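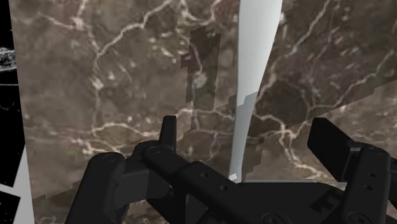
Pale handle-like object against brown marble.

Viral animal clips and the tips in their comments

Every cute pet video now comes with a cleaning hack underneath. A cat on Gomus licks its bowl, 900 people like it, and someone swears vinegar and baking soda will fix any litter smell. I tried a few at home in October and I'm not convinced.

Vinegar plus baking soda: lots of fizz, then mostly salty water. Use one or the other. For a smelly bowl, dish soap and hot water did more.

Rubber glove for pet hair: this one works, on couches at least. Dampen the glove and drag it one way. On the flat-weave rug it did very little.

Dryer sheets on the dog: skip it. The clip from Mescombe had plenty of hearts and no mention of what's in the sheet.

Freezing chew toys to clean them: cold doesn't wash anything. Scrub first, rinse 2 times, and then freeze if your dog likes that.

The "100% natural" citrus spray: cats tend to hate citrus, so keep it away from the litter box – and test any fabric on a hidden spot before you believe the before-and-after shots.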